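Small hooks for keys, screw strip or stick-on?

gestitz_hall
Redoing the wall by our back door. I want one row of little hooks for keys and bag charms, nothing heavy. Seven would do it. Stistix says up to 4 pounds a hook but I don't trust adhesive on painted panel. What is everybody using?

pegandrail
Strip. If it goes on level once, the whole row is level. I had separate stick-ons from Gosselin and two of them crept down over the summer.

Urna39
Disagree. Stick-ons are fine if you wipe the wall first and leave them alone overnight. Mine went up in July and haven't moved. The hook shape matters more. Get the ones with a tip that turns up or your keyring slides off when the door slams.

pegandrail
Overnight is what I did. They still crept.

lowshelf60
Row of seven on a white panel, dark round bases, silver hooks. Two views of it.

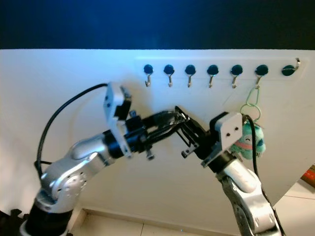
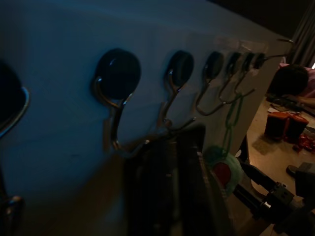
Both views: seven hooks in a row, one green hanger in use.

gestitz_hall
Thanks, that's the size I had in mind. Is the spacing wide enough for a full bunch of keys on each?

lowshelf60
For one or two keys, yes. For a big bunch I'd use every other hook.

Urna39
Then buy fewer hooks and space them out. No point paying for ones you skip.

pegandrail
Skipped ones get used when people visit. I'd keep all seven.

gestitz_hall
Going with a strip. Picking it up Tuesday. Does anyone know if the Urna screws are long enough for half-inch panel, or should I get my own?

pegandrail
Get your own. The ones in the bag are short.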